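The chapter met on the second floor of the old Honda dealership on Zudside Avenue, and I got there early to put out the chairs. We had 51 members in January. I set out 50 chairs, because the president had died on Sunday and I couldn't work out whether to count hers.

She had been business editor at the Kusumix paper until it closed, and after that she ran our chapter from her kitchen. She signed every press card by hand. Mine was number 405. I'd gone freelance by then and wasn't sure I still qualified, and she told me to send the form in anyway. 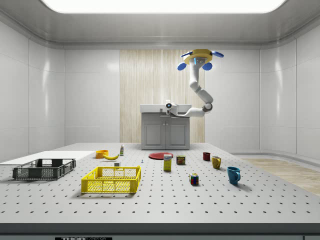

The vice president asked me to write the obituary. I had written plenty of them at the Flistari bureau, mostly for people I never met, and I could do one in twenty minutes. This one took me two days. I had her jobs and her dates. I called her brother to check the spelling of her middle name, and he said she didn't have one. It was on all her bylines. She had added it at her first paper, he said, when another reporter there had the same name.

I read it over again before people came up the stairs. It ran 125 words. I left the middle name in. 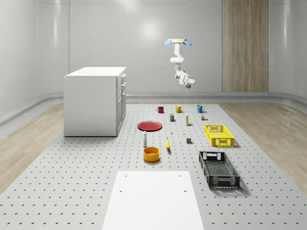
White robotic arm with its gripper angled down over the tabletop.

The vice president read it aloud and sat down. A man in the back asked who had the key to the mailbox. I did. She had given it to me in the spring, and I had never asked her why.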